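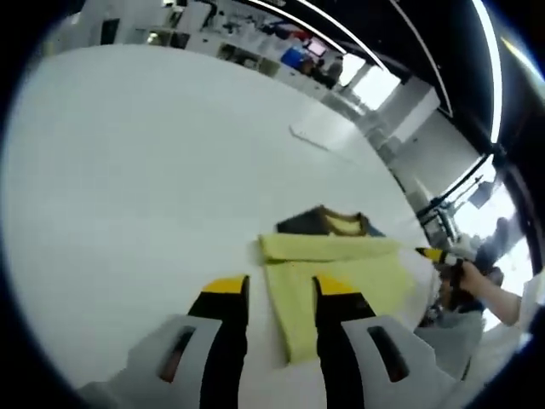 Ustumdale, marzo de 2021

Targate abre en Ustumdale un servicio de recogida y reutilización de textil doméstico

La empresa de gestión textil Targate pondrá en marcha en abril un servicio de recogida de ropa de hogar usada en el municipio de Ustumdale. El servicio admitirá paños de cocina, servilletas, manteles, toallas, sábanas y fundas de almohada, y será gratuito para los particulares.

La recogida se hará en 3 puntos: el mercado municipal, el aparcamiento de la biblioteca y la nave de Targate en el polígono Ellinwood. Los dos primeros estarán abiertos por las mañanas. La nave recibirá material también por la tarde, hasta las 6.

Las prendas deben entregarse limpias, secas y dobladas, dentro de una bolsa cerrada. Se aceptan piezas con manchas antiguas, descosidos o pequeños agujeros. Quedan fuera las alfombras, los colchones, los edredones de pluma y cualquier tejido que haya estado en contacto con pintura, aceite de motor o disolventes.

Una vez en la nave, el textil se clasificará por composición y estado. Las piezas en buen uso se entregarán a entidades sociales de la comarca. El algodón y el lino que no puedan volver a usarse como tales se cortarán para hacer trapos de limpieza industrial, y las mezclas con fibra sintética se enviarán a la planta de Pathirana, donde se trituran para fabricar relleno y material aislante.

Targate prevé recoger 2,000 kilos durante la primera campaña, que tendrá una duración de 30 días. Al término de ese plazo la empresa revisará los horarios y decidirá si amplía la red de puntos a los barrios del norte, que por ahora no cuentan con ninguno.

Los hoteles, restaurantes y residencias podrán solicitar una recogida a domicilio con un mínimo de 30 kilos por entrega. En este caso se aplicará una tarifa según la distancia y se emitirá un justificante de entrega con el peso y el destino del material. Las solicitudes se tramitan en la oficina de Ellinwood o por medio del formulario disponible en la página de la empresa.

Sobre Targate

Targate se dedica a la recogida, clasificación y venta de textil recuperado. Tiene su sede en Ustumdale y trabaja con talleres de corte, lavanderías y empresas de limpieza de la zona.

Contacto para medios: departamento de comunicación de Targate, polígono Ellinwood, Ustumdale.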